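From: outboard-desk
To: small-founders list
Date: May 6, 2025
Subject: Re: [small-founders] 46 customers and an offer from Moynihan

I read this one on the train into Nidport and then again at home, so you're getting the second draft of my opinion. The first was ruder and had fewer commas.
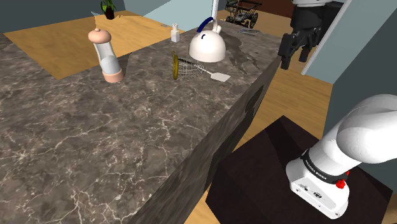
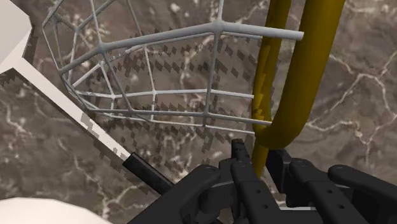 First: the pink-capped container on the marble. Second: the white wire rack.

Quoting the original in full, as half the list seems to have answered the subject line.

> Hello all. Long-time reader, occasional complainer. We make Dremura,
> which is job scheduling for small boatyards. You tell it which boat
> needs the lift, which needs paint and which owner keeps calling, and
> it gives you a week you can print out. There are 2 of us. We have 46
> paying yards, all on the annual plan at $799, and nearly all of them
> found us because another yard told them to.
>
> The accelerator at Moynihan has offered us a place in the next
> intake. It's 4 months, in person, with money up front in exchange
> for a slice of the company. They like us, but they would like us
> more if we were "scheduling for any trade business", and they've
> suggested we drop the price to a low monthly fee with a free tier so
> that we can show growth by demo day.
>
> My co-founder wants to go. I want to go on some days. Our numbers
> cover the hosting, the accountant and a part of one salary, and we
> both do contract work for the rest. It has been like that for a
> while now and we're tired. I keep reading that you should stay
> focused on one kind of customer, and I also keep reading that you
> should think bigger, sometimes in the same article.
>
> Has anyone here done a program like this with a product that was
> already selling? Did it help? Did you keep your price? We have to
> give them an answer before the end of May.

Right. I have done a program like this with a product that was already selling. It was Sultlow, some of you bought it, and a few of you still write to me about the export button. So I have opinions and at least one scar.

On the numbers first. 46 times $799 is $36,754 a year. I know you know that, but you left the multiplication out of your message, and I did too when I used to write these. I'd say we had "a solid base of paying accounts" and let people picture a yacht. Yours is a real sum of money from real customers, and it doesn't pay two people. Both of those things belong in the same sentence when you talk to your co-founder, because I suspect each of you is only saying one half of it.

Now the free tier. Please think very hard about who is going to use a free tier of boatyard scheduling. A yard that has a lift and a crew and a waiting list has money to spend on a week that works. The yard that won't pay anything is a man with a trailer and a strong opinion about software. He is going to send you eleven emails before lunch. We opened a free tier on Sultlow in our second month at the program, and the signup chart looked wonderful, and I stood in front of a room pointing at it with a clicker. Almost none of those people ever paid. What they did was ask for things, and we built some of the things, and the customers who had been paying all along got nothing new for most of a year. A few of them left. They were very polite about it, the way people are when they've already moved their data.

I should be fair to the program, which wasn't the one at Moynihan, and I have no inside knowledge of that one beyond what gets said over bad coffee. Some of it was good for us. We were made to call customers every week and report back on what they said, and I'd been avoiding that because I was shy and called it "letting the product speak." We got a lawyer to look at our contract, which until then had been a thing I copied from somebody's footer. And it was company. If you've been two people in a spare room for years, being in a building where everyone else is also frightened is oddly restful.

But the calendar of the thing is built around demo day, and demo day wants a line going up. Annual customers who renew quietly make a terrible line. Yours would look like a flight of stairs with very wide steps. So the pressure to change the price has very little to do with boatyards. I'm sure the people saying it mean well. They've seen a lot of companies and very few boatyards, and you're the other way around.

The part about "any trade business" bothers me more than the price. You can put a price back up (it's unpleasant, you lose a weekend to angry mail, you live). Getting your product back to being about one thing is much harder. When we widened Sultlow from veterinary offices to "appointment-based practices", we had to take the words out of it. Every screen that used to say "patient" and "owner" now said "contact". The vets hated it. The dentists we were supposed to win didn't care, as they already had something with teeth in the logo. I wrote the "contact" change myself, over a long night, and was proud of it, and I would still like that night back.

Somebody upthread said that you can always "go back to the niche later." I have heard this said many times and would love to meet a company that did it. You let people in on the new promise and then you owe them the new promise.

What I'd do with your numbers, for what a stranger's advice is worth:

Raise the price for new yards before you decide anything. Leave the existing ones where they are, and tell them so, because they'll talk to each other and you want them to say something nice. If nearly everyone comes by word of mouth and nobody argues at $799, you haven't found the price yet. Pick a figure that makes you slightly embarrassed to type it. If the next few yards grumble and sign, you've learned something Moynihan was going to charge you a slice of the company for.

Call all the yards. You could do it in a couple of weeks between the two of you, and I mean phone calls. Don't send a survey. Ask what they did before Dremura, and what they still keep on the whiteboard. Whatever's on the whiteboard is probably your next thing to sell, and I'd be surprised if it turned out to be plumbers. When I finally did this, I found out that a good third of our vets were using the notes field to keep track of who owed them money. I'd spent that spring on dark mode.

Then go back to the program and ask them a plain question: would they take you as you are, boatyards only, annual price, no free tier? Put it in writing and ask for the answer in writing. If they say yes, it's worth a proper look, and the time and the company might do you both good. If they say "let's discuss once you're here", that's a no with a nicer coat on. You should also ask what happens to those 46 yards during the four months. Someone has to answer the phone in spring, when every boat owner in the country wants to be in the water on the same Saturday. It was the one thing we didn't plan for, and I ended up doing support from a stairwell.

And ask your co-founder what they're tired of. I'm serious about this. In our case one of us was tired of not having enough money and the other one was tired of the room. We thought we agreed on the program since we both said yes to it. The money ran out and the room got bigger, so each of us was disappointed in a different order. If what you want is a salary, then a price rise and a dozen more yards gets you a lot closer to one, and you'd still own the company. If it's the work itself you're sick of, no amount of anyone's money is going to help with that and you might as well find out in May.

On the reading: yes, you'll be told to focus and to think bigger, and the same person will say both, and it'll have been reposted by someone with a rocket next to their name. I used to collect that stuff. I had a folder of it. The useful bits were nearly always something dull like "charge more" or "talk to the customers you have", and I'd scroll past them looking for a secret. These days I curate rather fiercely, meaning I've stopped opening most of it, this list excepted.

To the person who replied that the scheduling market is "winner takes all": have you been to a boatyard? I went to one near Nidport last fall to look at a dinghy I shouldn't buy. The schedule was a piece of plywood with hooks on it. The only thing winning there was the plywood.

I'm happy to talk off-list about terms. I can't send you our old agreement, but I can tell you which paragraphs I wish I'd read slower, and it's mostly the ones about what happens if you raise again and the ones about what happens if you never do. Have your own lawyer read theirs. Don't use the one they recommend, however nice the shoes.

Let us know what you decide, whichever way it goes. People on here tend to post the question and then vanish, and I've been wondering since last year what happened with the company that made the beehive sensors.

P.S. Yes, the Sultlow export button is still broken. I sold it. Please write to the new owners.

-- 
small-founders: plain text preferred, trim your quotes (I know, I know)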